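Reading order for the Trorkesent books, and is the anthology needed?
Posted in: Romance and Fantasy Readers Help
Wednesday, February 1, 2023

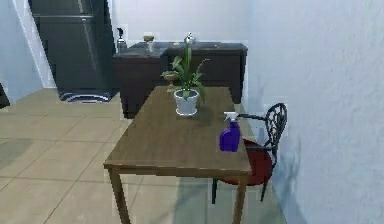 Welar: Start with the second novel, not with the anthology. I write more below when I have read your whole post again, but please don't buy the box set before you decide.

Original post by Torex

Hello all. English is my third language, so excuse me if I use a wrong term for something.

I want to begin the Trorkesent series. I know it is paranormal romance with a town where the shifters and the witches live on two sides of one river. My problem is the order. The store page shows four novels, one prequel novella and one holiday anthology, and the numbers on them don't agree. The prequel is called "Book 0.5" in one place and "Book 3.5" in another place. The anthology has no number.

I have three things I would like to know.

Is the prequel better before the first novel or after the third one? I don't like when a surprise is spoiled for me.

Does the anthology continue the story, or is it only a bonus for fans? It has 10 stories and I saw that only one is from this world.

And is every novel a complete romance with a happy ending? I read a lot on the train and I become very unhappy with a cliffhanger. I stopped one other series after 377 pages because the couple was separated in the last paragraph and the next book was not even announced.

I read on an old e-reader, so I can't easily jump between files. Thank you in advance.

Welar

Now the longer answer. I have read all of them twice, the last time in July.

The first novel was written before the author knew that it would be a series. You can see it in the rules of the magic, which are changed later without explanation. The second novel introduces the town again for new readers, and the couple is much stronger. For this reason I tell people to begin with number two and return to number one when they already like the place. You lose very little. One marriage is mentioned in chapter 26, but you would guess it in any case.

The prequel goes after the third novel. I am quite sure of this. It takes place earlier in time, but it tells you openly who made the curse, and in the third novel this question is kept until almost the end. The "0.5" is about the calendar of the story — it doesn't tell you when to read.

About the happy endings: yes for novels one, two and four. The third has a happy ending for the couple, but the fight over the bridge stays open and the fourth book starts the next morning. I would keep the fourth one ready on your device before your train ride.

The anthology story is 53 pages in my edition. It shows the couple from book two at the winter market. It is sweet, there is one bed as usual, and nothing important happens. Borrow it if your library has it.

Antwi

just read them in the order they came out, that's what I did and it was fine. Novel 1, 2, 3, prequel, 4. I skipped the anthology and never felt lost.

I don't agree about skipping the first one. The grumpy ferryman is the best hero in all the books and he is hardly there later.

Torex

Thank you both, this is very clear. I will follow the order of publication, because I also have a weakness for grumpy heroes. If the first novel is too slow for me I will go to the second one as Welar advised.

One small thing more. Is the audio version of the prequel the same text? The library has only this.

Welar

It is the same text, but the chapter titles are not read aloud. Two characters take turns telling the story and both are read by one narrator, so in the beginning you must listen carefully to know who is speaking. After the second chapter I had no problem with it.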